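Setting up your Brumberg label printer, part 2: loading a roll

1. Switch the printer off and pop the lid. Mine sticks a little, so press both tabs at once.

2. Drop the roll in with the labels facing up. A full roll holds 200, and I like to leave the first two hanging out of the slot. 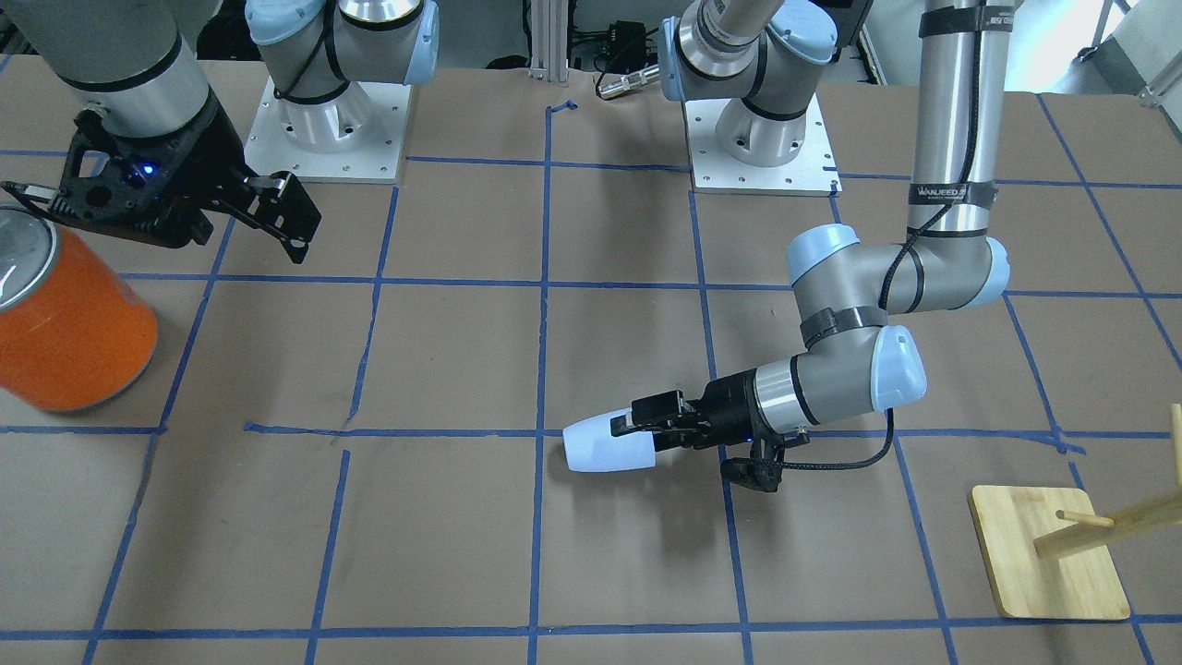 3. Close the lid until it clicks, switch back on and hold Feed for two seconds. It'll spit out a blank – that's normal!

Caution: don't tug a jammed label out through the front (I did, and bent the roller). Open the lid and ease it backward.

Note: Jeptoo Odera tells me the older Tanui rolls fit too, but you'll need the narrow spacer.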